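Search this site Search Enter keywords

What changed on the packing line

I've worked in the kitting room at Clukeo for a while now, long enough that new people get sent to me when they can't find the tape. We put together boxes of small parts for other companies. A customer sends us a list, we pull the pieces, we set them in a tray in the right order, and the tray goes into a carton. Most of our trays go to Jurnness, who use them to build display cabinets. It isn't hard work but you have to pay attention all day.

In August the company put in the first two arms. They came through a firm called Tesus, and the software that runs them is called Yagi. There had been a meeting in the spring where we were told this would happen, and then a long stretch where we heard nothing, so by the time the crates showed up most of us had stopped thinking about it.

I want to write down how it has gone, mostly for my own use. My sister keeps asking and I give her a different answer depending on what kind of shift I had.

Before the arms there were 14 of us in the room across both shifts. There are still 14 of us. I'm putting that first because it's what everyone asks. What's different is where we stand and what we do. Three people used to do nothing but blocks and pegs, which are the heavy part of the Jurnness tray. They don't do that anymore. One went to receiving, one went to inspection, and one is me.

My job now is called cell operator. I got a week of training, a new badge and a small raise. The raise is smaller than what I would have asked for if anybody had asked me. I look after both arms, keep the bins full, clear the faults, and sign off on the trays before they move along.

Most of the training was on the computer. Yagi has a simulator, and any new part gets tried there before it's allowed on the floor. You load the part, you set up the clutter you expect to find around it, and you run the pick again and again while you change the position a little or move the light. I didn't like it at first. I learned my old job with my hands and this felt like filling out forms. I did come around on one point, which is that you can crash the arm in the simulator all morning and no one has to fill out a report.

The wooden blocks were the part we spent the most time on. Ours are drilled with small holes, and the assemblers at Jurnness want them facing a certain way. A person turns the block without thinking about it. The arm has to be told where to put its fingers, how hard to close, and what to do if the edge it's looking for is sitting in a shadow. I must have watched the two black fingers come down on either side of a block several hundred times before we signed off on that pick. 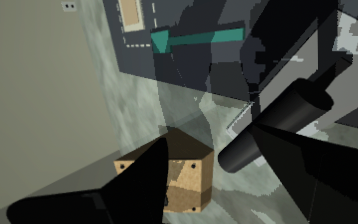 One reader wrote to me after my last post on this and said the practice runs were where her own shop went wrong. Her managers looked at the simulator scores and cut the staffing before the real machines had done a full month. When the machines had trouble with ordinary things like dust and bent cartons, there weren't enough people left who knew the manual way of doing it, and the ones who did know were working doubles. She told me to ask, in writing, how long our company planned to keep the hand stations set up.

I did ask. I was told through the end of next summer at least, and after that it would be reviewed. I have that in an email, and I printed it.

Her point about the manual way has stuck with me. I can still fill a Jurnness tray by hand at close to my old speed, but I was slower in September than I was in July, and I could feel it. The two newest people in the room have never done a block tray by hand except on their first day. I brought this up with our lead and we now run one hand station for an hour each shift, with people rotating through it. The hour counts against our output number, so I was surprised they agreed. Some people think it's a waste of time. I think we'll be glad of it the next time the network goes down.

The busiest day we've had since the arms went in was 1,718 trays. The arms did the blocks and pegs on all of them, and people did the hardware bags, the felt, the instruction sheets and the closing. I'm told that's a record for the room. I can't say how much of it belongs to the arms, because it was also a day when every delivery came in on time and nobody was out sick.

The bad days look different than they used to. When we were behind in the old setup, everyone sped up, and by the end of the shift your shoulders told you about it. Now when we're behind it's usually because an arm has stopped, and speeding up doesn't help. You stand there reading a fault screen while people down the line wait on you. Our worst one lasted some 7 hours, off and on, and the cause was a cable that had worked itself out a little at the back of a cabinet. I went home that night more tired than I ever was from lifting, and I hadn't lifted anything.

My wrists are better. I used to wear a brace on the right one when I drove home and I haven't needed it since the end of summer. I would have a hard time giving that back.

The room is less friendly, though. The three of us on blocks stood close together and talked all day long, about kids and cars and whatever was on television. The cell has a fence around it and the closest person to me is on the other side of it with her back turned. I see people at break. It took me a couple of weeks to notice what was bothering me, and then I noticed I'd gone a whole shift and only talked about fault codes.

Pay is the other thing that comes up at break. The operators got a raise and the people on hardware bags didn't, and their trays come at them faster now because the step before them is faster. They set the pace by the arms for the first few weeks. There were complaints, and the arms were turned down a notch. That helped, but I don't think the pay question is finished, and if I were on bags I would keep bringing it up.

Things I would tell someone whose shop is about to do this:

Get the training hours written down before the machines arrive. Ours were cut short because the floor needed us back.

Ask who is allowed to stop the machine. Here it's anyone in the room, and that was only settled after somebody hesitated.

Find out who changes the settings on nights. For us it was a phone call to Tesus, and the phone call was not always answered. I've since been given a login that covers speed and grip but not much else.

Keep a notebook. The fault log in Yagi tells you what stopped and when. It doesn't tell you that the bin was filled from the bottom of a pallet or that the bay door was open.

We're supposed to start on a third arm after the holidays. That one would do felt, and I have my doubts, as felt folds over on itself and sticks to the piece under it. The practice runs for it start in a couple of weeks and I've been asked to sit in. I said I would if one of the people who does felt now could sit in too. They're still working out the schedule.

Posted 30 October 2022

Contact | Copyright 2022, all rights reserved | Back to top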